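Budgeting a second pick and place cell: what did you forget to include?

Posted in: Small Automation > Buying and Planning
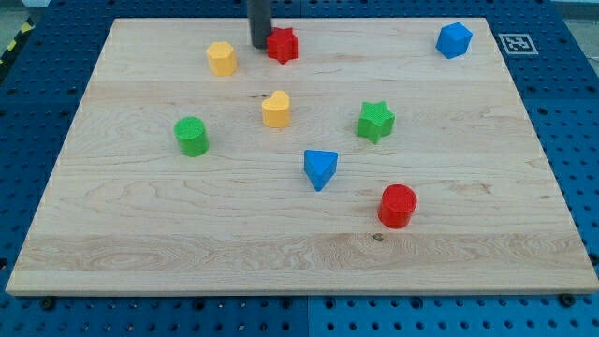 pegrow
I have to turn in a number for a second cell in December and I would like it to be closer than the last one. The first cell does tabletop sorting and placing with small parts, toy shapes for now, customer parts later. The arm was quoted correctly. Everything else was where I went wrong. Once the arm was paid for I spent another 3,367 on things that were not on the quote, and that does not count anyone's hours.

What I have on the list so far: arm and controller, gripper, spare fingers, table, camera and mount, floor tape, markers for calibration, a year of the Endano support plan. What am I missing?

dullsaw44
Shipping and a liftgate. Our table came freight and the driver would not bring it past the dock.

Also ask what power the controller wants before you pick the spot. We paid an electrician twice.

marlowe_k
Spare fingers is good but how many? We go through a set every 6 weeks or so. If Trerier is your gripper supplier, check the lead time. Ours was four weeks in the spring and longer after that. I keep two sets on the shelf now.

pegrow
One set on the list. I'll make it two. It is a Trerier, yes.

hexnut_ray
I'd drop the metal pegboard top and save the money. We use a plain bench with a sheet of MDF screwed down. When it gets chewed up we flip it. The hole grid looks nice on the quote and then you use four of the holes.

pegrow
I don't agree on that one. The board the blocks sit on is just wood and I can swap it for whatever the customer has. The grid under it is how I get it back to the same place. On the old bench we measured it every time.

hexnut_ray
Two dowel pins would do that.

marlowe_k
Dowel pins do it for one fixture. If pegrow is changing jobs a lot the grid pays for itself. If it's one job for three years, Ray is right.

dullsaw44
What about the parts themselves? You said toy shapes for now. Bought or printed?

pegrow
Haven't put a line in for them at all. Stars, hearts, cylinders, that kind of thing, in four colors. They get lost and they get stepped on.

dullsaw44
Put in 50 pieces and call it consumables. If it's under "equipment" our office wants an asset tag on every one.

brinecart
Coming at this from the accounting side. Split the request in two. Capital for the arm, controller and table, and operating for fingers, markers, tape, parts and the support plan. We had a whole request sent back because it was mixed together. Also read the support plan before you sign. The Derine one we had covered phone help and nothing else, and travel was billed separately. I don't know how Endano does it.

pegrow
Endano has travel as an add-on. I left it off last time and we did need a visit.

hexnut_ray
Then that's your biggest line, bigger than the table. Get it in writing.

marlowe_k
One more. Budget for the first cell being down while you set up the second. We pulled the same person off Barrios, our paying job, and it sat for most of a month. It never showed up in the equipment budget but the boss noticed it.

pegrow
OK. Adding freight, electrician, second set of fingers, parts as consumables, travel on the support plan, and splitting it the way brinecart said. Keeping the pegboard. Will post the total when I have the freight quote back.

hexnut_ray
Price the plain bench anyway so you have it when they ask you to cut something.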